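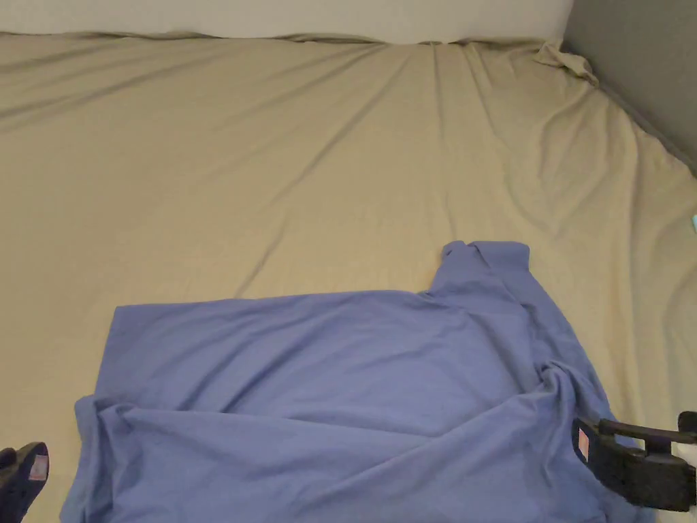

A blue short-sleeved shirt spread out across the bed, collar toward the wall side.

Fold It on the Bed!

Last month I promised a piece on folding T-shirts and other short-sleeved tops, and so many of you wrote back that it got bumped to the front of the newsletter. Thank you! I love this subject more than is probably reasonable.

My big discovery this year is the bed. I used to fold standing at the dresser, which is narrow, so every shirt hung off one end and slid away while I was working on the other. A bed gives you room to lay the whole shirt out flat, sleeves and all, and you can walk around to the other side if you need to (mine is against a wall, so I just lean). A plain sheet in a quiet color helps too, because you can see the edges of what you're folding. It doesn't have to be ironed. Mine never is.

Start with the shirt face down. Pull gently at the hem and then at the shoulders until the big wrinkles go. Soft knits will stretch if you tug hard, so go easy! Bring one side in toward the middle, turn the sleeve back on itself, and do the same with the other side. Now fold the hem up to just under the collar, and then fold once more. For a drawer, I fold in 3 instead so the shirt stands up on its edge.

Collars are where people get stuck. If yours pops up and won't lie down, smooth it flat with your palm before you make the first fold, and leave it at the very top of the bundle with nothing stacked on it. Róisín Dunne wrote in to say she buttons the top button on hers and it keeps its shape all the way to the closet. I tried it on eight shirts and she's right, it's lovely.

A few of you asked about timing. I fold straight from the dryer if I can, and eleven shirts take me less than one side of a record. Sheets go last, and yes, I am still working on the fitted ones. Readers in Gremine have sent me two completely different methods and I plan to try both before October.

Send me your own tricks, especially for kids' shirts and anything with a hood!

More from the newsletter
- Drawer dividers from shoe boxes
- The sock basket, revisited
- Which hangers are worth keeping
- Letters from Tridport: small closets

Questions or tips? Just reply to this email. | © 2023 Herko Home Notes | Back to top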